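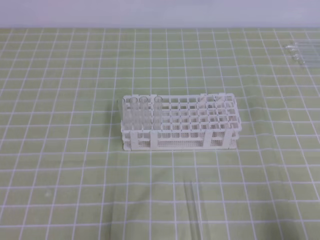 Session 4: Teaching a Home-Built Arm to Rack Test Tubes

Vellden Shared Workshop, evening build course
Handout for the March group

What we are doing tonight

Last time you got your Stenby arm moving between saved poses. Tonight it picks up glass! A test tube is a wonderful object to learn on: smooth, round, easy to tip over, and fussy about where it ends up. The rack wants the tube upright and square over its opening, so any sloppiness in your wrist angle shows up right away.

The exercise is one tube, one opening, over and over. Please don't start on the full rack until the single placement works (I know, I always want to skip ahead too).

Before you power up

Clear everything you don't need out of the arm's reach. Smooth the green cloth with your palms, working from the middle outward. Check each tube for chips at the rim and put on your safety glasses. Set the speed limit to 12 percent and leave it there for the whole first hour.

The cloth and its grid

We use the printed lines as a quick alignment guide. Line the long side of the rack up with one of them, then jog the arm so the gripper follows that same line from left to right. If it drifts off, redo the base rotation offset from Session 3. Where the cloth has a wrinkle, the lines bend with it, so take your reference from a flat patch.

The grid is for your eyes only. The arm works from its own saved coordinates, and those come from the corner points you teach it in step 1 below.

Teaching the pick and place

1. Touch off on three corners of the rack and save each one.
2. Pick a target opening near the left end. The back row is harder than it looks, so begin in front.
3. Save an approach pose 100 mm above the opening.
4. Save the release pose. The bottom of the tube should be just above the base plate, with no push.
5. Pick up a tube lying on the cloth. Grip it near the middle, lift straight up, and only then rotate it upright.
6. Run the whole thing with no tube first. Then run it with one.

Step 5 is where the fun is. Clear glass on pale green is very hard to see, even for you, standing right there. If you have the Pramura camera module, its edge finder will often grab a grid line and call it a tube. Try a lamp low and off to one side and look for the bright glints at the rim. That one change took my own setup from hopeless to pretty good in a single evening, and I'm still pleased with it!

Grip force

Start the servo pulse at 2000 and close in small steps until the tube stops sliding when you tug it gently by hand. Write that number down. Everyone's will be different, because the pads wear and no two of us glued them on the same way. For a tube, 40 percent of the torque limit is plenty.

If the tube swings as it comes up, you are gripping too near one end. If it twists, the two fingers are not closing evenly, and you should go back to the linkage screws before you touch the code. 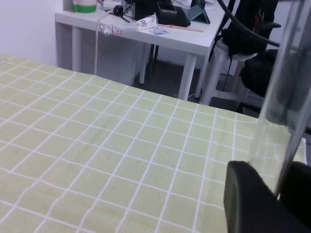 Wrist views and what to mask

A camera on the wrist moves with the hand, so it sees whatever the hand is facing, and that changes through every move. Your vision code has to cope with all of it. In a low, tilted pose you get the cloth in the near part of the view and then the room past its edge: a white desk, a stool with a black bag on it, a crumpled clear wrapper near the front of the desk. That wrapper is a lovely test, clear and shiny like the tubes. Run your detector on a view like this and see what it picks. Then mask off everything beyond the edge of the cloth and run it again. Mask the black finger pad in the lower right corner as well.

The masking routine is in the Ó Briain notes, in the section on regions of interest. It is short, and you can type it in during the break.

For next session

Bring your saved poses on a card or stick, your grip number, and a log of ten single placements in a row with the misses marked. Misses are welcome, we will go through them together. After that we start on the back row!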